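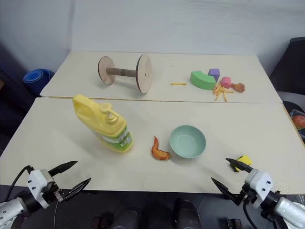 Frequently Asked Questions: Uniform Registration and Color Clashes

These answers apply to all clubs playing in the Clader Amateur Soccer League, including the Prenine reserve division. They should be read together with the League Rules. Where the two differ, the League Rules apply.

Does my club have to register its uniforms every season?

Yes. A club must register its home and away uniforms before each season, even when neither has changed. Registration is completed through the Koval portal by the club secretary or another officer with signing authority. Coaches may view a registration but may not submit one.

How many uniforms may a club register?

Each club registers 2 outfield uniforms, one home and one away. A third uniform may be used only with written permission from the League Office, and permission lapses at the end of the season in which it was given. Goalkeeper uniforms are registered separately and must differ in color from both outfield uniforms.

What counts as a change of uniform?

A new main color, a new pattern, or a change in the color of the shorts or socks is treated as a change. A new sponsor or a different manufacturer is not, provided the colors stay the same. Sponsor logos still need approval under the advertising rules.

Which club changes when colors clash?

The visiting club changes. If the visiting club's away uniform also clashes, the home club must change into its own away uniform. Clubs are expected to compare registered colors on the portal no later than 7 days before the match and to settle any question between themselves. If they cannot agree, the League Office will decide, and its decision is final for that match.

May the referee order a change on match day?

Yes. The referee may require either club to change, whatever has been agreed beforehand. A club that has no suitable alternative may be asked to wear training bibs, and the matter will be noted in the match report.

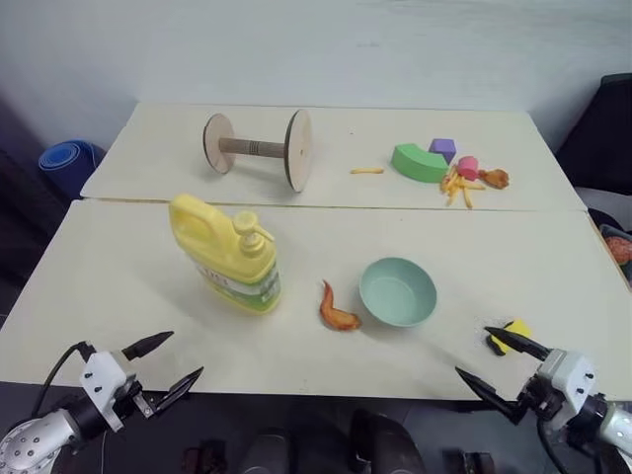

Page last updated: 2022-11-21

What are the rules for shirt numbers?

Numbers must appear on the back of the shirt and be clearly readable from the touchline. On striped or hooped shirts, the number must be placed on a plain panel or given a solid outline. No two players in a matchday squad may wear the same number. Player names are optional in the main division and are not used in the reserve division.

Do undershirts and tights have to match?

The sleeves of an undershirt must match the main color of the shirt sleeve. Tights must match the shorts or the lowest part of the shorts, and all players on a team must wear the same color. Tape worn over the socks must be the same color as the part of the sock it covers.

Does the League supply uniforms?

No. Clubs are free to choose their own supplier. Sleeve badges are the one exception and must be ordered through Ulov, which prints them for the League. Badges are sold in packs of 10. Orders placed after the end of February may not be delivered before the season opens.

What is the penalty for playing in an unregistered uniform?

A first offense results in a written warning. A second offense in the same season results in a fine, set out in the schedule of fees. Points are not deducted for uniform offenses alone.

Can a registration be amended during the season?

Only if uniforms have been lost, stolen, or damaged beyond use. The club should submit an amendment request through the portal and attach a photograph of the front and back of the replacement shirt. Until the request is approved, the club must wear whichever registered uniform remains available.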